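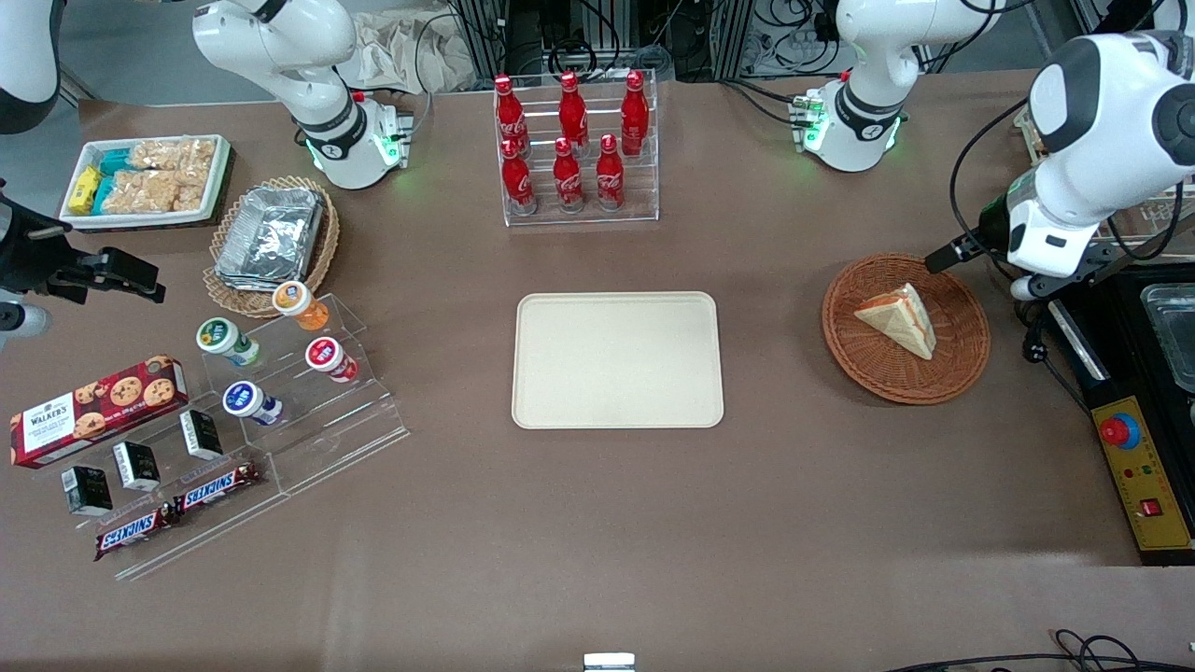
The Snack Table Is Back, and It's Bigger

If you came to the November social at Lellwood you'll remember the state of the snack table by half past seven. One long pile of stuff, bars under sandwiches under napkins, and a line that went out the door and halfway to the coat hooks. Well, Algirdas Kairys has taken it on, and I am so happy to report that the man has ideas!

His big one is that everything gets its own home. Bars live in a tray. Sandwiches go in a basket. Bottles stand up in a rack where you can grab one by the neck without knocking over its neighbors. It sounds like such a small thing, but when you've got a room full of people with a plate in one hand and a coat over the other arm, it makes a world of difference. People can see what there is from six feet back and make up their minds before they get there.

Algirdas used to run the lunch counter over at Brestero, and he came to our planning evening with a carload of baskets and clear plastic stands (I had no idea one person could own so many). His favorite trick is height. Tall things at the back, low things toward the front, and something with steps on it for anything small, so the little packets don't vanish behind the big ones. We tried it a few different ways and he was right every time, which he was very nice about.

The brown cloth is staying, by the way. A couple of you asked whether we could go back to white, and I did try one, but brown wins. It doesn't show a coffee ring, it makes pale food look good, and it washes well. Mrs. Ó Flaithearta has kindly offered to hem a second one so that we can cover the side table too.

A word about sandwiches. We go through a mountain of them, and the wedges do best when they stand up on the long side with the filling showing. You can tell egg from ham from whatever the pink one is without picking each one up and turning it over - and yes, we all do it, me included. If you're making some for us, please cut them in triangles and leave the crusts on. They hold together so much better in a basket. Wrap them tightly until you get here and we'll set them out.

Hot food travels best in foil trays with the lids crimped down, and those stack, so we can fit a surprising number into one basket. Please write on the lid what's inside! Last time we opened every one of them looking for the vegetarian pasta and it was in the last tray, naturally. A marker will be hanging on a string by the kitchen door.

For drinks, we'll have cola along with the usual coffee, tea and water. Bottles will go out a few at a time and the rest will stay in the kitchen fridge, so if the rack looks low, give a shout and one of us will top it up. Cold drinks go much faster than you'd think, even in winter.

We also want one clear tray on every table, right in the middle, with nothing on it. It's for you. Take a tray, go down the line, load it up for your whole table and carry it back. We tested this at the Urnel potluck, where we fed over 300 people in one evening, and the line moved faster than I've ever seen it move. Families with little ones loved it especially. One grandfather carried supper for his whole crew in a single trip and got a round of applause.

Now, what we still need. Granola bars and crispy rice bars are always the first to go, so more of those would be wonderful, and please keep them in their wrappers so folks can check the ingredients. Fruit that doesn't need cutting would be great too. Clementines, grapes in small bunches, that kind of thing. And if you have a wicker basket sitting in a closet, round or oval, we would love to borrow it. Put a piece of tape with your name on the bottom and it will come home to you.

Setup starts at 4 in the afternoon, in the main hall at Lellwood. Come in by the side entrance, where you can pull right up and unload. Algirdas will be there with his stands and his tape measure (he really does bring one), and he's glad to show anyone how he lays it all out. I learned more about snack bars in one evening with him than in all my years of doing this.

Doors open at six. Bring a neighbor, and come hungry!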